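Monday, February 15, 2021

I finally have some good news for those of you who've been asking me about the Jurnham tool library (and there are a lot of you, my inbox is proof). It's reopening in March! Same building on the Trelville road, same side door, new hours. They're going with evenings only for now, four nights a week, and you'll have to book a slot before you show up.

I called over there last week to ask what had been going on all winter, and the short version is sorting. The shelves now hold 1,408 tools, down from a much bigger and much rustier pile. Hammers, planes, clamps, more paint scrapers than one town could need. Anything with a split handle went in the repair bin, and the folks from Mokstead who do the sharpening have been picking up a box at a time.

My own borrowed mallet is still in the garage, by the way. I'm told there won't be late fees for the months they were closed, so I plan to walk in with my head held high. 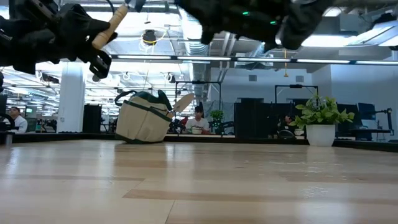 ## What it costs now

Membership stays free if you live in Jurnham. If you're over in Trelville it's a small yearly fee, and they'll take cash or a check. The money goes toward the new floor, and they've raised $2,841 for that so far, with another $1,225 promised by spring.

Booking is through Shim, the same sign-up site the rec center uses, so your old password should work. Mine didn't, but I've had that problem with Shim before! If you get stuck, call the front desk after four and let it ring a while.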